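Home-built arm in the kitchen: drawer keeps jamming at the last bit
Projects at Home > Arms and grippers
Page 1 of 1

irkton_rosalinda
Posted 11 November 2025

Hello all, long-time reader, second post. I've been building an arm at home since January and I've got to the stage where it does proper little jobs in the kitchen, or at least I ask it to and it has a go. The one I'm stuck on is drawers. I've a small bamboo cabinet that sits on the worktop with a drawer in it, and the job is: pull the drawer out, put something in the bowl inside, shut it again. Pulling out is fine. Shutting is where it all goes wrong. It pushes happily until the last little bit and then the drawer skews, the wrist joint complains and the whole thing faults.

Controller is a Porkovum board, second-hand, with the stock firmware. I've set the push speed as low as it'll go before it starts to stutter. I've also tried pushing with the fingers closed and with them slightly open, and closed is better but not by much.

I use play food for everything because I got fed up of chasing real grapes across the floor. The fabric pieces are lovely to grip, very forgiving. The yellow one is my nemesis! It's round and it's big and if the fingers close a touch off centre it pops straight out like a bar of soap.

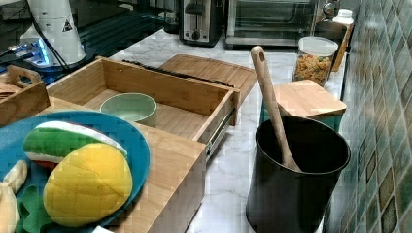
So what I'd like to know is whether people push in the middle of the front or off to one side, and whether I should be doing anything clever with force or just giving it a good shove. I don't have a force sensor and I'd prefer not to buy one before Christmas. I can read motor current off the board, for what that's worth, though it's noisy as anything.

honach_bench
Reply

Current is worth plenty, don't write it off. Average it over a short window and stop when it climbs. That's all I do on mine and I've shut a drawer with it 659 times (I keep a tally in the log, don't judge me).

Nice looking drawer by the way. Metal runners on those can be quite stiff at the end of the travel. Have you pushed it by hand with one finger, slowly? If it skews for your finger it'll skew for the arm.

yuxi.kang
Reply

Middle of the front, always. If you push off to one side you're twisting the box in the runners and it binds. I'd sort that before touching any software.

Also a good shove is a terrible idea, sorry. I did that and cracked a printed knuckle.

zinash_e
Reply

I'm going to disagree with Yuxi a bit. The middle is only right if the runners are equally stiff, and on cheap ones they never are. Mine wants pushing left of centre and it goes home sweetly every time. Try a few spots and mark the good one with a bit of tape.

yuxi.kang
Reply

Then your runners need cleaning! You're teaching the arm to work round a fault in the furniture. What happens when you move it to another drawer?

zinash_e
Reply

I teach it the other drawer. It's a kitchen, I've got the same drawers I had last year and I'll have them next year too.

irkton_rosalinda
Reply

Ha, I didn't mean to start a row. I did the one finger test over lunch and it does skew, slightly, towards the right. So Honach gets a biscuit. Pushing left of centre with my finger makes it worse and right of centre makes it better, so Zinash, mine must be the mirror of yours.

Going to clean the runners first and then try both.

yabsira_t
Reply

One thing I haven't seen mentioned: does the cabinet move? Mine weighed next to nothing and was creeping backwards on the worktop each time the arm pushed. I didn't spot it for ages and blamed the calibration. A bit of rubber mat underneath cured it. Marble's slippery stuff.

For the yellow thing, wrap the fingertips in the grippy liner you put in cupboards. Cost me 2 quid and it was the best improvement I made all year.

irkton_rosalinda
Reply

Oh that's a thought. I've been lining it up by eye before each run and assuming I was being sloppy. Will put mat under it tonight.

xinyi_c
Reply

What have you got your current limit set to? The Porkovum boards come with it at 3000 and I found that far too high for pushing anything. Mine only behaved once I brought it right down for the closing move and put it back up for lifting.

irkton_rosalinda
Reply

Still at 3000, I never touched it. Can I change it mid-run or do I have to stop the arm?

xinyi_c
Reply

Mid-run is fine, but send the change before the move starts and give it a moment. If you send both together it sometimes takes the move first.

irkton_rosalinda
Reply

Right. Runners cleaned, mat down, limit lowered, pushing right of centre. It's shut 2 times out of three so far, and the miss was the wrist faulting again, so I'm leaving the averaging till tomorrow when I can read the log properly. The yellow one still escapes. Cupboard liner is on the shopping list.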